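Thread by the Ramlow bench account · August 2025 · 3 min read

1/ Fault write-up, as promised. One of our five-digit hands at the Ramlow bench closed when it had been told to stay open. No injury, one torn piece of cloth. Posting the details for anyone else running the Petchrat hand controller.

2/ The job is fabric handling: reach over the cloth, settle the fingertips, pinch a fold, lift, lay it down again. Low force, low speed. The grip limit is set at 20 newtons, far more than cloth needs, and that setting comes up again further down.

3/ The fault appeared on the approach. The arm was moving down with the hand open. The controller lost its link to the hand, got it back, and the thumb and three fingers closed to the full limit. The index finger stayed where it was.

4/ The emergency stop worked. It cut drive to the arm as designed. It did not open the hand. With drive removed, these joints hold their last position, so the cloth stayed pinched until we backed the thumb off by hand at the manual release.

5/ If that had been a sleeve with someone's wrist in it, the stop button would have left them held. That is the safety matter. The rest is an ordinary software fault.

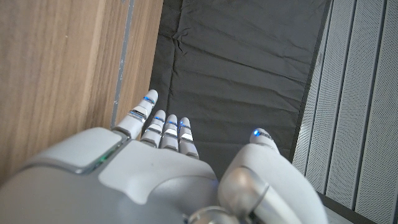

6/ First suspect was the cable at the wrist. We flexed it through the whole reach with the log running and got no dropouts. Swapped it anyway. The fault came back on the second morning with the new cable fitted.

7/ Next suspect was the supply. Voltage at the hand connector was steady during the closing, with a small dip when the motors loaded up. The dip follows the fault, so it can't be the cause.

8/ The cause is in how the controller restarts the link. After a dropout of more than 20 milliseconds it clears the command buffer and asks the hand for its current position. If the reply is late, the controller fills the gap with the last grip command it has stored.

9/ In our case the last stored grip was from the previous pinch. The index finger has its own channel and its reply arrived in time. The other digits share a channel and theirs did not. Hence four digits closing and one standing still.

10/ We could reproduce it by holding back replies on the shared channel. 5 closings on the bench, all with the same four digits, all to the full limit. With the stored grip cleared by hand beforehand, the hand stayed open.

11/ The status lights were no help. They report power and link. They do not report whether the command being followed is a fresh one. A hand acting on a stale grip shows the same lights as a healthy one. Please don't use them as a sign that it's safe to reach in.

12/ Changes made so far:
- stored grip is wiped after every release
- a late reply now means hold still and raise a fault
- grip limit cut to 2 newtons for all cloth work
- arm won't move down until every digit has answered

13/ The limit is the one I'd press on other users. Ours had been left over from a box-lifting job at Hinedon and copied across with the rest of the settings file. It was in the file, it loaded without a warning, and I signed off the set-up sheet without reading that line.

14/ Still open: release on emergency stop. Letting go automatically is fine with cloth and bad with anything heavy held over a foot. We're looking at a separate release button within reach of the operator, wired apart from the controller. No date for it yet.

15/ Until then the rule here is no hands inside the reach area while the arm has drive, including for straightening the cloth between runs. Straightening adds time to each run. Fine.

16/ Logs and the test script have gone to the Plevside group, who run the same controller with a different hand. They have not seen the fault but their digits each have a separate channel, so I wouldn't expect them to. If yours share one, check your restart setting before the next powered run.

We use cookies to remember your reading preferences. Accept all / Manage settings

More from this account
Reading a settings file before you load it
Wrist cable wear: notes from April
Manual release on the Petchrat hand, step by step
Why our arm stops short at the left side of the bench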